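Against the fixed bench: what a student manipulation project should be marked on

The second-year manipulation unit at Drekbridge has been marked the same way for as long as I have taught it. A team gets an arm, a parallel-jaw gripper and a set of machined blocks. The blocks go from one tray to another. The score is the number of successful transfers divided by the number of attempts, and the team with the largest fraction gets the highest mark. The rubric is easy to administer and easy to defend on appeal. I think it should be retired, and the reasons are mostly technical.

Start with the blocks. They are rigid, opaque, matte and of known dimensions. A student who has the dimensions does not need to perceive the object, only to locate it, and the trays have locating pins. Several teams have worked this out over the years and submitted controllers that ignore the camera altogether. Under the current rubric they deserve full marks. One such submission ran 703 transfers without a drop and contained no feedback of any kind. I gave it the top grade and wrote a note to the unit coordinator the same afternoon.

The Tinard project began as an elective in May with a different set of constraints. Teams work with two multi-fingered hands and a collection of light household things: thin frames, dowels, soft items, anything that flexes, hangs or gets caught on its neighbour. The background is a printed garden view with a great many straight white lines in it, which was chosen to be unkind to edge detectors. There are no locating pins. Students teleoperate first, log everything, label the logs themselves, and only then are they permitted to train a policy.

The labelling is the part they complain about. Each team must segment its own recordings into contact, transport, release and fault, and must write a sentence for every fault. The class log holds 2333 segments, of which 1473 were usable for training after review. The remainder were rejected for mislabelled contact, dropped synchronisation or missing fault notes. A rejection rate of that size looks poor in a report. I would argue it is the most useful number the class has produced, and it came out of the students' own review and not mine.

Consider what a thin rod does to a grasp planner. The cross-section is small relative to the fingertip, so a small error in the estimated pose puts the contact on the edge of the pad or off it. The rod may also bend partway along, in which case the axis fitted to one section tells the planner nothing useful about the next. Depth returns on narrow objects are sparse. If the rod belongs to a larger frame, its neighbours constrain the motion in ways the planner has not been told about. Every one of these problems is absent from the block exercise, and every one of them turns up in the first job a graduate is likely to be handed.

Then there is occlusion. A wrist camera sees its own fingers very well. The closer the hand gets to the object, the more of the view the hand takes up, and the information is poorest at the moment of contact, when it is wanted most. Teams that came through the fixed bench tend to assume that one well-placed camera will do. After the first labelling session they stop assuming it.

My colleagues raise two objections. The first is cost. Multi-fingered hands are expensive, the fabric coverings wear, and the fingertip hardware needs attention that a parallel jaw does not. I accept this. The Zivis controllers we bought for the elective used up the equipment budget, and the Tanasarn campus went without an upgrade it had been promised. It is still a poor argument for the blocks. A parallel jaw can be pointed at a dowel or a towel as readily as at a cube, and most of the educational value lies in the object and in the log.

The second objection is fairness. If every team's bench is different, how are the marks compared? My answer is that we should compare the analysis. A team that completes few grasps and can state which assumption broke in each failed one has learned more control engineering than a team with a perfect transfer count and no account of it. We already mark laboratory reports in chemistry and soils this way. I can't see why robotics should be the one practical subject in the faculty in which the result is graded and the reasoning is optional – particularly when the result can be had with locating pins.

I would keep a single transfer test as a safety check, pass or fail, to be cleared before anyone runs the hands. Sixty per cent of the mark should go to the fault log and its analysis, and the balance to the policy and a short oral defence. Students should be allowed to submit a policy that does not work.

The frames below come from the wrist cameras on the Tinard bench.

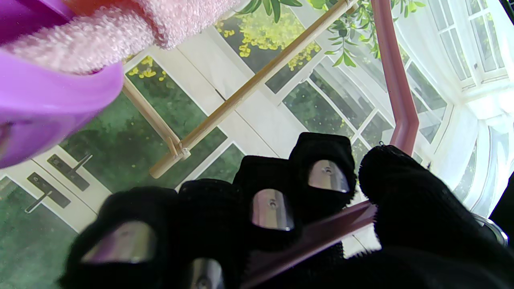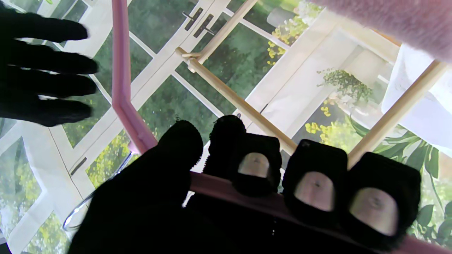
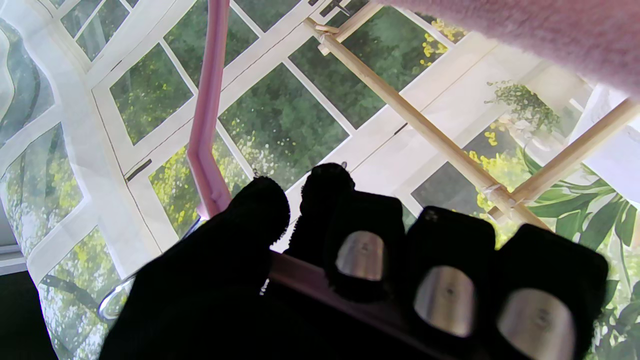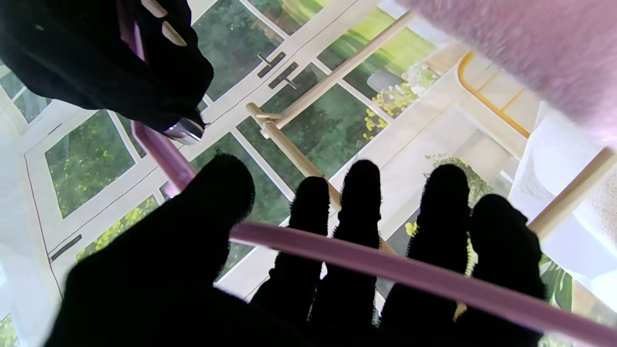

Abdelkrim Benmoussa replied in September 2023 that he agreed about the blocks and disagreed about nearly everything else. In his view an oral defence rewards fluent speakers, and a fault log written for marks will soon be written to please the marker. He would keep a transfer count at twenty per cent, with the object drawn by lot on the day and no pins permitted. He also asked whether the rejected segments could be released to the other campuses, labels and all, so that next year's students could practise their review on somebody else's mistakes before starting on their own.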